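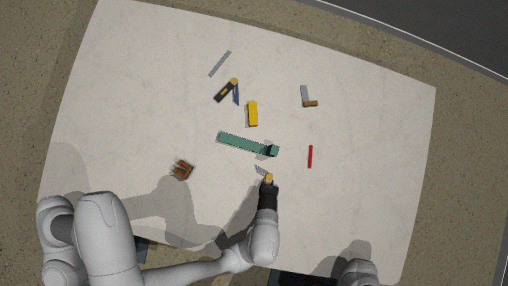
Sorting cell in simulation, both arms, mixed small parts on the table

Gripper drops the part early on handover, only in long runs

dovetail_jig
Posted 5th February

I've got a two-arm cell in simulation, small parts scattered on a table, mostly coloured blocks and bars with a folding tool and some odd flat strips thrown in. The job is pick, hand over if the part is on the wrong side, place. The controller is Brata and the arm models came with the Gakent pack.

It runs fine for a while. Then one arm opens its fingers before the other has closed, and the part falls. Over the last batch of 2,000 cycles I had 40 drops. All of them were at handover and none at the first pick. The log says "grasp confirmed" every time, so as far as the controller is concerned nothing went wrong.

I've tried slowing the whole thing to half speed and it made no difference. Friction on the pads is at the default. Has anyone had this?

mudlark77

What is "grasp confirmed" reading from? In Brata it can be finger width or contact force depending on how you set the task up. If it's width, there's your problem. Width only tells you the fingers stopped where you expected them to stop.

dovetail_jig

Width. I never changed it from what the template had.

mudlark77

Change it to force then, and ask for contact on both pads. With width only, a finger resting against the edge of the part can pass the check.

oldfen

I don't think it's that. If it was the check you'd see it from the first cycle, and he says it only turns up in long runs. I had very similar drops and it was the clock. The two arms were being stepped separately and they drifted apart a bit each cycle. After an hour or so the release was going out ahead of the close. Look at the time stamps for each arm at the start of the run and at the end.

mudlark77

He didn't say he'd ruled out early drops, he said it "runs fine for a while". 40 in 2,000 is 2 per cent. You could easily go a long stretch at that rate and see nothing. dovetail, are the drops bunched at the end or spread out?

dovetail_jig

Good question, I'd assumed they were bunched because I usually only watch the end. I'll go through the log.

I also stepped through a few handovers with the view pulled in tight behind the black gripper.
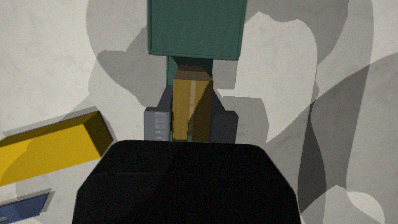
With the timing slowed right down I can see the order of events properly. The approach looks all right to me. What I can't tell from looking is whether there's any force on the pads when the flag goes true, so I'm going to log that as well.

pinchbar

Which parts does it drop? We had a cell that was perfect on blocks and hopeless on anything thin. The width tolerance was bigger than the part, so closed on the part and closed on nothing came out the same.

dovetail_jig

Mixed. More of the thin ones, now you mention it, but blocks too.

OK, been through the log. They're spread out across the run. Slightly more in the second half but I wouldn't read much into it. I was wrong about it being a long run problem. Sorry oldfen.

oldfen

Fair enough. I'd still check the clock, it takes five minutes. Spread out doesn't rule out jitter.

dovetail_jig

Checked. The two arms agree to within a step all the way through.

Switched the check to force on both pads and ran it again overnight. 2 drops, both on thin strips. So most of it was the width check, and the strips look like what pinchbar described.

mudlark77

Good. You might want a short hold as well, so the force has to be there for several steps before the other arm is told to let go. A single step spike on first touch can trip it.

gritbin

Can I say something about the safety side, as the thread has gone straight to tuning. The fault here isn't that it dropped parts. The controller reported success while it was dropping them. In simulation that costs you nothing. If this goes on a real cell with someone reaching in to clear the table, you've got two arms carrying on as if they're holding something they aren't.

I'd want a dropped part to stop both arms and need a reset. We had a near miss at the Guerra site last April with the same sort of thing, a flag that said yes when it meant probably. No one was hurt but the cell was off while we rewrote the interlocks.

oldfen

Stopping both arms on every drop is overkill for a sorting job. You'd never get through a shift. Log it, leave the part, carry on, and keep people out with a proper guard. That's what the guard is for.

gritbin

The guard gets opened to clear dropped parts. More drops, more opening. I wouldn't sign it off.

pinchbar

Depends on the parts. Foam blocks, I'm with oldfen. He's got what looks like a blade in there.

dovetail_jig

It's a fair point about the folding tool. It's only in the set for variety, but if we build the real one I'll either take it out or have a stop on drop for that item. For now I've added a post-handover check, so a drop is at least recorded as a drop. The hold is in too, on the Lekari branch, and I'll post numbers when I've got a full run with the strips sorted.

mudlark77

Change the tolerance for the strips before you run it, or you'll be back to guessing which change did what.

dovetail_jig

That would be two changes at once as well. I'll do the hold on its own first.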